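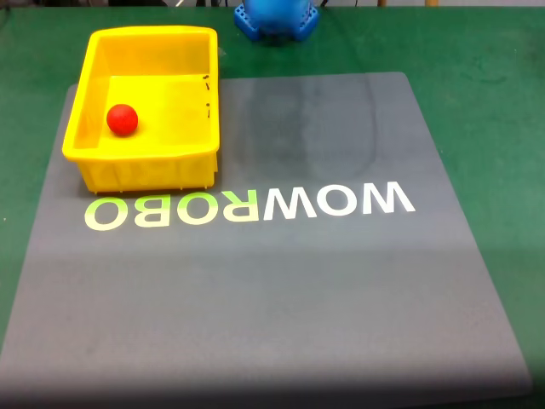 # Wanted: patient people to put a ball in a tray, repeatedly, for money

Hirkent is looking for 5 part-time demonstrators to join our data room from January. The work consists of driving a small robot arm by hand through simple tabletop tasks, so that a learning system can study what you did and eventually do it worse, then about as well, then (we are told) better.

The current task is called Red Ball, Yellow Tray. The ball starts somewhere on the gray mat. You move a leader arm, the blue arm copies you, and the ball ends up in the tray. Then you take it out and start over. If that sounds restful, please keep reading. If it sounds like a punishment from Greek mythology, we respect that, and the Wodamico office upstairs sometimes hires for sales.

## What a shift looks like

A shift is four hours, morning or afternoon. You'll work in blocks of 60 episodes with a proper break between them, away from the table. An episode runs from the moment you press the pedal to the moment you press it again. Most people forget the second press for their first day or so and record themselves scratching an ear.

Between episodes you move the ball to a new starting spot, which the screen picks for you. Please use the spot it picks. Humans left to themselves put the ball in the same three places and swear they're being random.

We need 2,000 good episodes of this task before we move on to the next one, and we have 324. The next one involves two balls. We try to keep the excitement manageable.

## What counts as a good episode

- The ball goes in the tray and stays there until the second pedal press.
- Your hands stay off the mat while recording.
- You move at a normal speed. No showing off, no slow-motion ballet.
- If you fumble, recover and carry on. A fumble with a recovery is worth a lot to us, and we tag those separately.
- If the ball goes on the floor, mark the episode as failed and keep it. Don't delete anything. Joni deletes things, after thinking about it.

Fake fumbles are easy to spot. Everyone tries one in the first week. They look like soccer players going down in the box.

## Who we're after

You don't need to know anything about robots or programming. Our best demonstrator so far came from cake decorating, and the worst was me, with a master's degree in controls.

You do need:

- steady hands and decent eyesight, glasses fine
- the ability to do a dull thing carefully at 3:30 in the afternoon
- willingness to write a short note when something feels off, such as "gripper sticky" or "arm lagging after break"
- comfort with being recorded from the table up, hands and forearms only

Left-handed applicants are especially welcome. All our data to date is right-handed and the model has picked up opinions.

The table height adjusts, and the leader arm can be clamped on either side. If you need a different chair, a different pedal or a hand switch in place of the pedal, tell us and we'll set it up before your first shift.

## Pay and the fine print

Pay is hourly, never per episode. We tried per episode for one month and got a great many episodes, very few of which anyone could use. Training is paid at the same rate, and so are the hours when the arm is down and you're sitting there drinking our coffee.

The contract runs for three months with a chance of extension. Recordings are used to train Usirari, our in-house control model, and may be shared with research partners. Your name isn't attached to them. You'll sign a consent form that Eldana has rewritten in actual sentences, and you can ask her anything about it before you sign.

## How to apply

Send a few lines to Eldana Wubshet at the Hirkent front desk. Skip the cover letter. Tell us which shifts you could work, and describe the most repetitive thing you've ever done willingly. Knitting, scales on the piano, sorting a button collection - it all counts.

If we like the sound of you, you'll come in for a paid one-hour tryout with Joni Lahtinen, who runs the data room. He'll show you the pedal and let you have a go. He says very little during tryouts. Don't read anything into it, he's like that at birthdays too.

We answer every application, including the ones from people who want to tell us the robot should just use a scoop.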